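Ticket 1260
Product: Landell tabletop arm, Mana control software
Subject: Arm drops or crushes soft items during kitchen tasks
Opened: 10/08/2022
Priority: Normal
Status: Closed, workaround supplied

Customer report

We run a small prep kitchen and bought the arm to take over sorting and plating fruit. It does fine with lemons, jar lids and plastic cups. With anything soft it either squeezes too hard or lets go on the way up. Strawberries are the worst. We ran 40 picks this morning and 18 came back marked as failed in the log. A few of the ones marked as good had dents in them, so the real number is worse than the log says.

We have already restarted the controller, wiped the finger pads and rerun the setup wizard. No change. Please tell us if this is a fault or if the arm is not meant for this kind of work.

Support, first reply

Thank you for the log. Please send the following:

Software version, shown under Settings, then System.
Grip force setting used for the fruit task.
Type of finger pads fitted.
Whether the fruit is picked from a flat surface or out of a dish.

Do not change the force setting yet. We want to see the value that was in use when the picks failed.

Customer

Version is Mana 4. Grip force is on Default. Pads are the hard ones that came in the box. Fruit is picked out of a shallow bowl, one piece at a time, and moved to a plate.

Support

Default force is set for rigid objects. It closes until the motor current reaches a fixed limit, and a ripe strawberry gives way before that limit is reached. This explains the dents. It does not explain the drops.

Please try this:

1. Open the task and go to Gripper, then Object type.
2. Change Rigid to Soft.
3. Save the task and run the gripper zero routine with nothing between the fingers.
4. Run ten picks and export the log.

Keep the same bowl in the same place for the test.

Customer

Done. No more dents that I can see. Drops are the same or a bit worse. It goes down, closes, lifts, and the fruit falls back in. Twice a finger touched the rim and pushed the bowl along the counter, and every pick after that was off until I put the bowl back by hand.

Support

The exported log shows two separate problems.

First, the approach height. The task was recorded with the fruit on a flat board, and the same height is being used for the bowl. The fingers are closing on the upper part of the fruit, where there is little to hold. The pick point needs to be taught again from inside the bowl.

Second, the bowl position. The task takes one camera reading at the start and uses it for the whole run. If the bowl moves, the arm keeps going to the old spot. Turn on Relocate before each pick. Cycle time will go up. A rubber mat under the bowl will also help.

We also suggest replacing the hard pads. The Pinheiro silicone pads fit your gripper and are listed in the parts catalog. After fitting them you must run the zero routine again.

Customer

Mat is in, relocate is on, pick point retaught. Much better. Still waiting for the pads. It is slow now, though. One of our staff can clear the bowl in the time the arm takes to do a few pieces.

Can I also ask about the rest of the list we were given when we bought it? The sales sheet had wiping counters, loading the dish rack and folding towels on it. We have not tried any of those.

Support

Speed is expected with relocate turned on. You can raise travel speed between the bowl and the plate, but leave the approach and lift at the slow setting.

On the other tasks:

Loading the dish rack: works with plates and cups of one size, placed by hand in a fixed pickup area. Mixed dishes straight from a sink are not supported.

Wiping counters: works on a clear, flat counter with the Inow pad holder. The arm will not move things out of the way first, and it does not check whether the surface came out clean.

Folding towels: demo feature only. It needs the towel laid flat before the start, and we do not recommend it for daily use.

For a kitchen of your size we would keep the arm on repeated picks of one kind of item and leave the rest to staff for now. We have passed your comment about the sales sheet to the product group.

Customer

Pads came and are fitted. Zero routine done. Ran 40 again with the same bowl and got 4 drops, no dents. Two of those were very small berries. I can live with that for plating, but someone still has to stand near it. We will not be leaving it alone overnight as we had planned.

Support

We agree with not leaving it alone. Small fruit can slip between the new pads if it is lying on its side. Setting the minimum object size in the task will make the arm skip those pieces and leave them in the bowl.

Settings at close:

Object type: Soft
Relocate before each pick: On
Pads: silicone
Approach and lift: Slow
Minimum object size: set by customer

Closing this ticket. Reply within the support period to reopen it.

Attachment 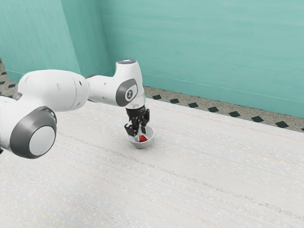
Can the arm be used for household chores without someone watching it?

Not at this time. It can repeat a single taught task with one kind of item, but a person should be nearby to deal with drops, moved dishes and skipped pieces.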